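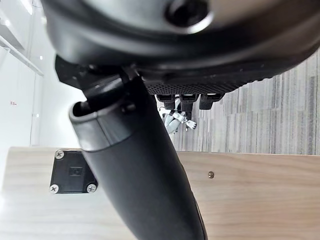
Cerkham, 1 January 2025

Hokimard Upright File Box, Blue

Fairclough has sold office storage long enough to remember when paper was about to disappear. It didn't, and so the catalog still has a page for a blue plastic box that stands on a shelf and holds the stuff. The Hokimard Upright is the one we reorder most often, mainly to the same customers, who claim each time that they are cutting back.

It works as a binder for people who have fallen out with hole punches. Papers go in loose, the cover shuts, the clasp holds it shut. Inside height is 282 mm, enough for letter size to stand up with a sliver to spare. Legal size will go in if you fold it, and then it won't want to come out.
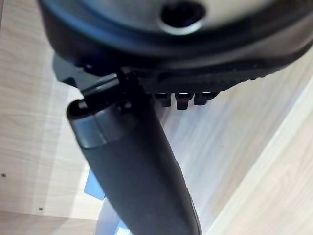
Reading time: 4 minutes, less if you already own one

The box is 70 mm deep. Our customers report that this is a year of household bills, or one disagreement with an insurance company. Past that point the cover starts to bow and the clasp takes on a strained look. Buy a second box.

Color is a medium blue. We used to carry it in beige as well, until Rehema Mwaipopo in our Brilov store pointed out that the beige ones vanished against a wood cabinet and people bought replacements for boxes they still had. Sales were excellent. We dropped it anyway.

The label window is on the front cover, in the upper middle, with a raised border in paler blue. Cards are included. Write on them in pencil to begin with, as TAXES has a way of turning into TAXES AND OTHER. 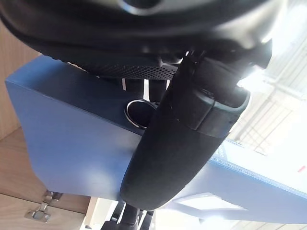
Blue face, shiny metal ring.

There is a finger hole near the top of the spine, for pulling the box off a tight shelf. Put a finger in and tip the top toward you before lifting. Hauling it straight out by the hole works too, up to a certain weight, and we would ask you not to call us about that weight.

Wekesa Barasa, who runs our returns desk, keeps a list of reasons people send the box back. At the top is "too small," followed by "bought two." Some 55 came home last January, all but a handful in perfect condition, and one still holding a complete set of dishwasher manuals. If those are yours, they're in Cerkham.

Cleaning is a damp cloth and a little dish soap. Skip the scouring powder; it takes the shine off the cover and leaves a cloudy patch that will bother you every time you look for the car title.

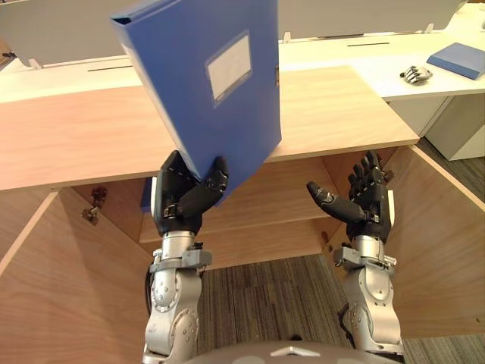 The other thing to know is that a full one is heavier than it looks, so give it a bottom or middle shelf, and keep the spine facing out if you plan on using the finger hole. It stands up by itself on a level desk. Half empty, it prefers a neighbor to lean on.

Hanging folders don't fit. Plain manila ones do, with the tabs trimmed. Photographs will store well enough, though glossy prints tend to stick together in a warm room, so slip some plain paper between them.

Details
Name: Hokimard Upright File Box
Color: blue
Material: plastic
Inside height: 282 mm
Depth: 70 mm
Sold: singly, or in a carton of 4
Label cards: included
Returns: Cerkham or Brilov, emptied first, please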